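From: Laurier Carrier
To: Pradberg Supper Club list
Subject: Re: Flatware for the hall
June 2022

Sylvie Gauthier wrote:
> Does anyone remember how many forks we ordered last time? I have
> 234 written down but the drawer looks short. Also, should we keep
> renting from McKinnon for the big dinners?

Sylvie, 234 was the count in March, after the spring dinner. The original order was 300. Some went out with the leftovers and a few got bent and were thrown away.

I would stop renting. McKinnon wants everything back by 9 the next morning, and that is hard on whoever is washing up.
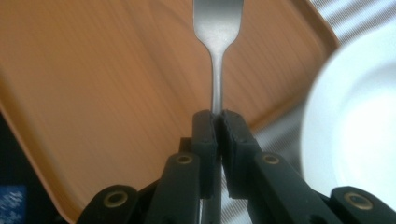
Fosard still sells plain stainless by the dozen. The weight is fine and it goes through the dishwasher without spotting – the knives too, if you take them out before they sit. Cikeck is cheaper, but the spoons we got there were thin.

If we buy, I can store 2 crates in my garage until the shelf at the hall is fixed. Let me know before you order, I need to move the bikes.

Laurier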